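How Electricity Gets Around Inside Things

A series on everyday science for readers aged 9 to 12
Part 11: Conductors and insulators
Updated Tuesday, August 4, 2026

Electricity is the movement of tiny charged particles called electrons. Every solid thing is full of electrons. In some materials they can move from place to place. In others they are held tightly and stay where they are.
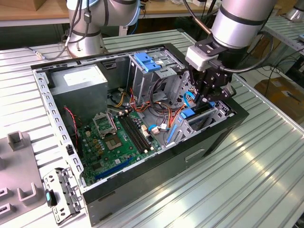
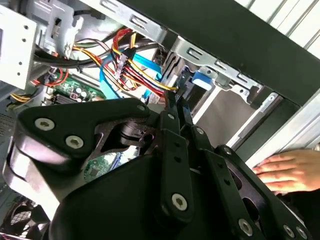
A material that lets electrons move through it easily is called a conductor. Most metals are conductors. A material that holds its electrons in place is called an insulator. Rubber, glass, dry wood and most plastics are insulators. Electrical machines need both kinds. An open desktop computer has a green circuit board inside it, and boards of this type are made mostly of an insulating material. Thin lines of copper run across the board and carry the current. The red and black two-wire cable in the first picture works on the same plan. In a cable of this sort each wire has a metal core, and the colored part is an insulating cover. If two bare wires touched, the current could take a path it was not meant to take.

Why metals conduct

A metal is made of atoms packed in rows. Each atom lets go of one or more of its outer electrons. These loose electrons drift among the atoms and do not belong to any one of them. When a battery is connected, it pushes the loose electrons in one direction. That flow is the current.

Silver is the best conductor of all the metals at room temperature. Copper is close behind it and costs much less, so copper is used for most wiring. Aluminum is lighter than copper and is often used for the long power lines between towns.

Resistance

No ordinary wire is a perfect conductor. The moving electrons bump into things along the way and lose some of their energy, which turns into heat. This is called resistance. It is measured in ohms.

A long wire has more resistance than a short wire of the same metal and thickness. A thin wire has more resistance than a thick one. A toaster makes use of this. Its heating wires are made of a metal mixture with high resistance, and they glow when current passes through them.

Water

Pure water is a poor conductor. Tap water is different. It has minerals dissolved in it, and these break into charged pieces called ions that can carry a current. Skin also conducts better when it is wet. Never touch a plug or switch with wet hands.

Test it yourself

You will need a 1.5-volt battery, a small bulb made for that battery, a bulb holder, three short wires with clips, and objects to test.

Join the battery, the bulb and the wires in a loop, but leave a gap between two of the clips. Touch the two clips together. The bulb should light. Now put an object in the gap so that each clip touches one end of it.

Try a coin, a rubber band, a steel spoon, a plastic ruler and a strip of kitchen foil. Write down whether the bulb lights each time. Then try the lead of a pencil sharpened at both ends. It is made of graphite and clay, and the bulb may be dim or may not light.

Use only the battery for this test. Do not connect anything to a wall outlet.

Words to know

Atom: the smallest piece of an element, such as copper.
Circuit: a closed loop that current can flow around.
Ion: an atom or group of atoms with an electric charge.
Ohm: the unit of resistance.

Next: Part 12, Switches and fuses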